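The table by the curtains: a talk with Archie Swanson

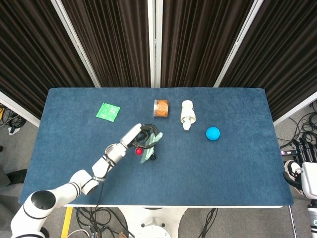 The blue felt table, with the spray bottle and the blue ball towards the right.

Archie Swanson covered the table himself. The felt came from Sunden, a cloth merchant he has used for years, and he paid 32 pounds for the piece with enough left over for a second go.

"I wanted something things wouldn't slide on," he says. "A ball on a bare table is on the floor before you've turned round."

He kept to a dark denim blue. Green was cheaper, but he has a green packet that he sorts with everything else, and it would have been hard to pick out.

The brown curtains took longer to settle. Swanson first asked Lozano for a plain screen and was quoted 126 pounds, so he hung pleated panels between white posts instead. "They keep the light even. I'd have them a bit longer if I did it again — not much."

What goes on the table changes. He likes a mix of shapes: a packet that lies flat, a small jar, a bottle, a ball or two. Bags he finds the most trouble.

"A thin bag never sits the same way twice. You can fold it, and it opens up again."

He brushes the felt with a clothes brush and expects to replace it in April.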